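I keep reading that the board is the first thing to swap when an appliance dies. Sceptical doesn't cover it. A few posts on why, from someone who has paid for the wrong board more than once.

First, the forum wisdom: "it's always the capacitors". Is it? Lucyna Baran at the Givcombe repair evening hears this every month, usually from a person who hasn't taken the lid off yet.

My Climano air con unit got the full treatment. One shop quoted me £354 for a new board and wouldn't say which part of the old one had failed. Twelve-minute visit. No meter came out of the bag.

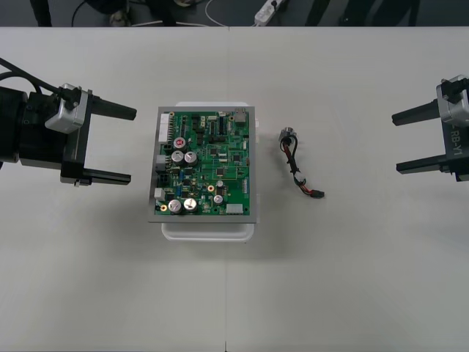 Connectors are where I'd start, every time. They're dull and they don't make good videos, so people skip them. Look how many sit down the left edge of this board, a tall white one, a grey block, then a smaller white one, and each is a place where a plug can work itself half out. The big silver capacitors get all the attention – they're large and easy to point at.

Same goes for the harness. A short bit of wire costs next to nothing and I've yet to see a quote that blames one.

Wukunar sell a "refurbished" board for less, with a 30 day guarantee. Refurbished how? I asked. The answer was "fully tested". I asked what the test was and the emails stopped.

Rosângela Holanda reckons I'm being unfair and that some boards really are past saving. Fine, some are. I'd like to see the reading that says so before I hand over money.

And leave the board in its frame while you look, please. Half the cracked corners I get shown came from people levering it out in a hurry to find a fault they'd already decided on.

Still waiting on Climano for a wiring diagram, by the way. I asked in October.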